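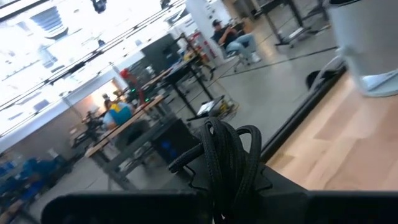 *Workshop, April. Long bench, the pale table, the red and white shelves.*

7:10 am. First one in. Coffee from the machine, bad, drank it anyway. Wrote the list on the back of a Damgaard delivery slip and lost the slip by 7:30, so this is from memory: glue-up on the stool seats, sort screws, phone Rorklow re the beech, sand the tabletop edge AGAIN, sweep.

Floor first. Concrete shows everything. Swept from the big door in, then had to do it over by the column where yesterday's dust was hiding. Cables still across the floor, thin ones, fine to step over but the broom catches every single time. Must ask Ketill if they can go up along the wall. Asked him last month too. He said "yes yes."

8:00ish. Halfdan in, then Sigrún with the buns. Cardamom. Ate two standing up, crumbs on my clean floor, my own fault.

Glue-up. Should of started earlier. The seats for the Murura order are three boards each and one board in the second seat had a cup in it I didn't see until the clamps were on. Took it all off, wiped, swore, swapped the board, clamped again. Glue in my hair. Sigrún says it comes out with warm water and it does not come out with warm water.

Also we are out of the good clamps. There are plenty in the building, I know there are, I've seen them. Went looking. Shelves are a disaster, everyone just puts things down on the nearest bit and walks off. Found: my tape measure (missing since before the snow went), a bag of the brass cup washers I reordered last week, paid for, 15 in the bag. Did not find clamps. Esben had them on the cabinet carcass the whole time and watched me look.

10:40. Rorklow phoned back. Beech is late. Again. Man was very nice about it. Told him the Murura people want the lot before the end of the month and he said he'd see. What does see mean. Nandini says order the other half from Voltow and pay the extra, 600 on top, which I hate, but she's right probably. Slept on it once already. Will decide tonight.

Long bench is nice to work at in the morning, I'll say that. Light pours in down the far end and you can barely make out who's sitting there, just a head and a hello. Bad for checking a finish though. Everything looks perfect in that glare and then you carry it into the shade and there are swirls all over. Moved my sanding to the pale table after that.

The edge strip. The black one on the pale table. I want to love it. Sharp, clean against the light wood, everyone who visits says ooh. But it collects every fingerprint, and the corner by the window has a tiny gap now I could get a nail under. Halfdan thinks seasonal movement. I think I rushed it in January. Filled it with a bit of the black wax, buffed, looks ok, will look again in a month. If we do another top I want solid wood to the edge, a small roundover, no strip. Wrote that on my hand so I'd remember and then washed my hands.

Lunch at noon, soup, too hot, then too cold because the phone went. Somebody wanting a price for a bed. Told them 99 for a drawing and they went quiet and then said yes! Never happened before. Have to draw a bed now.

Screws. Two hours of my life. Sorted by length, then by head, then Esben came by and said by thread would be better and I put the lid on and walked away. The odd ones are in the soup jar. Labels are masking tape for now. Handwriting terrible, the one that says "pan hd" looks like "pain bad" and everybody has decided to call them that.

Things I noticed and want fixed, writing down so I stop carrying them around in my head:

- low shelf under the workbench with the black legs, stuff gets left down there and never comes back out
- office chairs: wheels full of shavings, one of them squeaks like a gull
- whole bottom row of the red and white shelves, needs a proper clear out, an afternoon at least
- more hooks. always more hooks
- first aid box, buy plasters, big ones

4:15. Clamps off the first seat. Joint is tight, can't feel it with a thumbnail, very pleased. Second seat is fine. Not great, fine. A line on the underside you'd only see if you turned it over, and people do turn them over, Sigrún's mother turns over everything. Will plane it a bit tomorow.

Ketill stopped by at the end, asked about the cables before I could. Says he has clips. We'll see.

Swept again. Good pile, mostly beech, bit of walnut from Halfdan's boxes. Kept the walnut offcuts, no idea what for, the drawer for that is already full so they're in my coat pocket.

Home on the late bus. Shoulders sore, left one mostly. Called Nandini from the stop and said ok, Voltow, do it. She'd already drafted the email.

Tomorrow: plane seat two, start the legs, draw the bed, tell the soup jar people (me) to buy a real box. Wash hair.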